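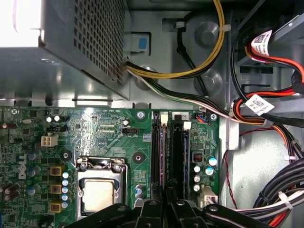 4.2 What people do with an old computer before they give it up

We had expected, when we began talking to households in Kindham and Clultdale, that most of the old desktop computers would have gone long ago, and it was a pleasant surprise to be shown so many of them, brought out from lofts and from under stairs with real affection. Of the 141 households that took part, most kept at least one. Few had ever looked inside. When Rosalinda Cabrera talked them through the parts, it was the power supply that held their interest, a plain silver box full of small square holes, with its yellow and black wires gathered in a white cable tie (first picture), and several people told her warmly that it looked far more mendable than they had feared.
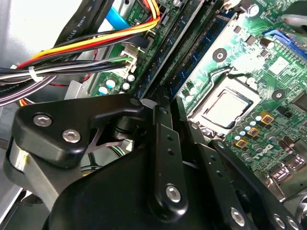 Figure 2. Inside a desktop computer.

That feeling of "it might still be mended" matters a good deal to our argument. As Price suggests in her work on kitchen goods, and as we found again and again over many cups of tea, a thing that seems mendable is very hard to part with, even when its owner has no plan at all to mend it. The leaflet sent out by the Nadetti scheme in July, which went to 3000 homes across the two towns, spoke only of drop-off points and opening hours. It said nothing of repair, and our households hardly remembered it. We come back to the wording of such leaflets in Section 5, where the answers from Kindham and Clultdale are taken separately.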